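Sheet updated 5/26/20. Replaces all earlier sheets for the same product.

# Prultura Deep Black, dye powder for cotton and linen

Prultura Deep Black is a cold-water dye for plant fibres. It is sold by Sistar in one shade and one tub size, and is meant for small laundries, costume stores and hotels that need to bring faded black clothing back to an even colour. It can also be used at home, in a bucket or a deep sink, if the amounts in the table are scaled down.

The dye bonds to the fibre in an alkaline bath. Once the loose dye has been rinsed out, the colour does not rub off on skin or on pale furniture in normal wear. It will not hide bleach marks completely. A bleached patch takes the dye at a different rate from the cloth next to it and usually dries a shade browner.

| Item | Value |
|---|---|
| Contents | 2,000 g tub, resealable |
| Bath | 16 litres of water per kilogram of dry cloth |
| Dye | 26 g per litre for full black, half that for a refresh |
| Soda ash (not supplied) | 2 g per litre |
| Suitable fibres | cotton, linen, viscose, hemp |
| Not suitable | polyester, nylon, acrylic, wool, waxed cloth |
| Storage | dry, lid closed, away from sunlight |

Mixed cloth takes colour only on the plant-fibre part. A shirt that is half cotton and half polyester will come out dark grey, and the stitching, which is nearly always polyester thread, will stay the colour it was. On clothes that were black to begin with this seldom matters.
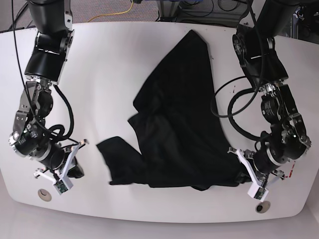 Does the refresh dose work on cloth that has gone green at the seams, or does it need the full amount? My black aprons have all faded that way and I would sooner not use a whole tub on them.

The refresh dose is normally enough. Green or rusty tones along seams come from the blue part of an older black wearing away at a different speed from the rest, and a half-strength bath covers them. If the cloth looks grey all over and can no longer be called black in daylight, use the full dose.

## Before dyeing

Wash everything first, without softener. Softener leaves a film on the fibre and is the usual cause of pale blotches. Starch, deodorant and cooking oil do the same thing in smaller areas, so collars, underarms and cuffs should be treated by hand with plain liquid soap and then washed again with the rest.

Weigh the load dry and make a note of the weight. All amounts in the table are based on dry cloth, and a load weighed after washing will give a figure that is far too high. Turn pockets out, undo buttons and open zips. Metal zips are not harmed by the bath but should be rinsed well afterwards, as soda left in the teeth will stiffen them.

Check for old repairs. Patches and darns are often made from a different fibre, and it is better to know this beforehand — a nylon patch that looked right on a faded sleeve can stand out badly on a dark one. 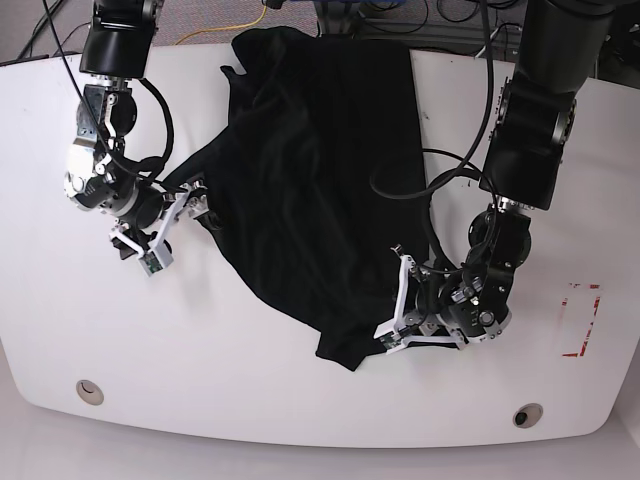 Care labels are a fair guide to fibre but are sometimes missing or wrong. If in doubt, cut a short thread from an inside seam allowance (not the stitching itself) and leave it in a jar of made-up dye for an hour. Rinse it until the water is clear. If the thread has gone black, the cloth will too.

## Mixing and bath

Put the powder into a dry jug, add a little lukewarm water and stir to a smooth paste. Thin the paste with more water, then pour it into the bath through a fine sieve. Lumps that get past the sieve will leave dark specks, and these cannot be removed.

Add the cloth wet. Stir without stopping at the start, then every few minutes. Take the cloth out before adding the soda ash, dissolve the soda fully in hot water, pour it in, stir, and put the cloth back. Soda poured straight on to fabric gives hard-edged marks.

The bath should be roomy enough for the load to turn over freely. Tight folds are a common fault with heavy items such as trousers and overalls, because the dye is used up on the outer layers before it reaches the inner ones. Where the vessel is small, split the load and mix a fresh bath for each part. A used bath cannot be topped up.

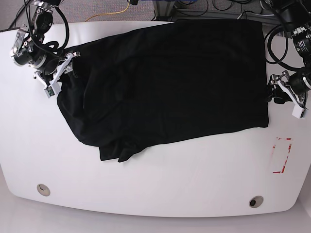 Water hardness has some effect. In hard-water areas a softening salt may be added before the dye, at the rate given by the maker of the salt. Very hard water without it tends to give a dull black with a grey cast, most easily seen on smooth weaves. Knitted cloth shows it less.

Wear gloves and a dust mask while handling the dry powder. Wipe spills with damp paper at once; do not sweep them. Enamel, stainless steel and polythene vessels are all suitable. Aluminium is not — soda ash attacks it.

## Rinsing and drying

1. Rinse cold until the water runs pale.
2. Wash hot with a plain detergent, on its own or with other black items.
3. Rinse again. If there is still colour in the water, repeat the hot wash.
4. Dry flat or on a line, out of direct sun, and smooth out heavy folds while the cloth is damp.

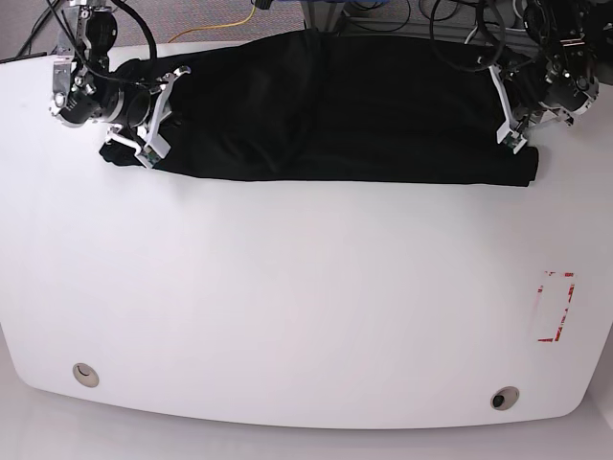
## Ordering and returns

Sistar supplies the powder by the single tub or by the case. Trade orders go through the Brynjólfsdóttir warehouse at Prendudholm, and home orders are sent from the same address. Unopened tubs may be returned. Opened tubs are taken back only if the powder was damp or caked on arrival, in which case keep the lid, as the batch code is printed on its underside.

Soda ash, sieves and gloves are not stocked. The sample card shows the full and refresh strengths on cotton and on linen, and can be added to any order free of charge.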